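Waldameisen am Südhang: Projektbericht unserer Arbeitsgruppe im Wahlpflichtkurs Ökologie

Projektgebiet Ollonano, Kartierung und Verhaltensbeobachtung
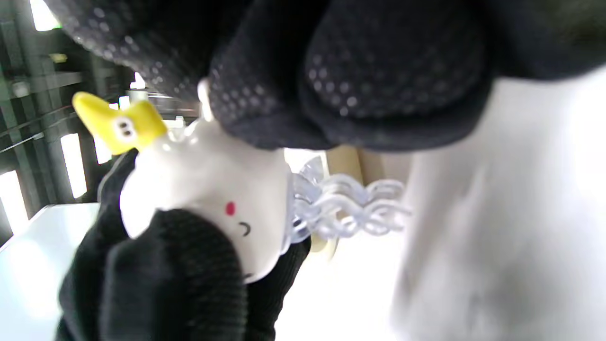
Als wir uns für dieses Thema entschieden haben, wussten wir über Ameisen ehrlich gesagt nicht viel mehr, als dass sie im Sommer gern in die Küche kommen. Umso schöner war es, wie schnell uns die Tiere ans Herz gewachsen sind! Unsere Frage lautete: Nutzen Waldameisen nach einer Störung ihrer Straße wieder denselben Weg, oder legen sie einen neuen an?

Das Untersuchungsgebiet Ollonano ist ein lichter Kiefernbestand mit viel Heidelbeere und einem alten Holzweg am unteren Rand. Dort haben wir 2 Nester ausgewählt, die wir der Einfachheit halber Ceka und Leka getauft haben. Ceka liegt sonnig an einer Böschung, Leka dagegen fast den ganzen Vormittag im Schatten, was uns die Arbeit in den kühlen Morgenstunden manchmal etwas lang werden ließ.

An jedem Nest haben wir eine Hauptstraße mit Fähnchen markiert und dann ein Stück der Nadelstreu vorsichtig zur Seite geschoben. Danach wurde gezählt, bis insgesamt 2000 Tiere je Nest an der Marke vorbeigelaufen waren – eine Aufgabe, bei der man sich sehr leicht verzählt, wenn jemand nebenher nach der Thermoskanne fragt. Die Zählungen haben wir in eine gemeinsame Tabelle übertragen, die bei uns nur „Indo“ hieß (der Name stand noch von einem älteren Projekt im Dateikopf, und wir haben ihn einfach behalten).

Bei Ceka liefen die meisten Tiere schon am selben Nachmittag wieder auf der alten Linie. Bei Leka bildete sich zunächst ein Bogen um die gestörte Stelle, der auch am nächsten Morgen noch gut zu erkennen war. Ob das am Schatten liegt, am Untergrund oder einfach am Nest selbst, können wir mit nur zwei Nestern nicht sagen. Wir vermuten, dass die Duftspur auf dem feuchteren Boden anders hält, haben das aber nicht geprüft.

Beim nächsten Mal würden wir früher im Jahr anfangen und auch die Bodentemperatur mitmessen. Im Dezember, beim Schreiben dieses Berichts, war an den Hügeln natürlich nichts mehr los.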